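About Turndale Case Review

An independent office serving families, local police departments and prosecutors

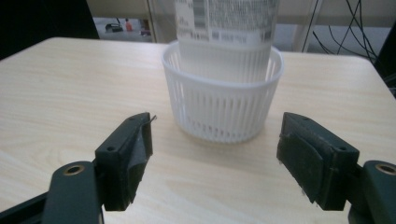 What does Turndale Case Review do?

Turndale Case Review examines unsolved criminal cases and outstanding warrants at the request of the agencies responsible for them. Our staff read the original files, check that statements and lab reports are complete, and send the requesting agency a written report with recommended next steps. We do not make arrests, and we do not conduct surveillance.

Our History

The office was founded by Védís Kárason, a former records supervisor, to help small departments that had no detective assigned to older cases. Its first project was an index of paper files held in the basement of the Cirnavia courthouse. That index listed 3,233 case folders, many of which had never been entered into a computer system. The work took two winters and was completed in February. Copies are held by the court clerk and by this office.

A second location opened in Flalness at the request of the county prosecutor. It handles warrant matters, including cases in which a wanted person is believed to have left the state or the country.

Our Staff

Turndale employs six full-time reviewers. Each has prior experience in law enforcement, forensic records or criminal court administration. Every file is read separately by two reviewers before a report is drafted. Reviewers may not work on a case in which they, or a member of their household, had any earlier part.

Ms. Kárason continues to serve as director and signs all final reports.

Requests for Review

Requests are accepted from police departments, sheriff's offices and prosecutors. Relatives of a victim may also write to us. In such cases we contact the agency holding the file and ask for its consent, and the relatives are told in writing whether consent was given. There is no charge to families. Agencies pay a flat fee of $1,000 per file, which covers both readings and the final report.

Original evidence should not be mailed to either office. Certified copies are sufficient.

Confidentiality

Files are kept in locked storage and are returned or destroyed when a review closes, as the agency directs. Turndale does not comment on open cases and does not release the names of suspects, witnesses or informants. Members of the public who have information about a crime should contact their local police department directly.

Both offices close to visitors at 4:30 p.m. Appointments are required at Flalness.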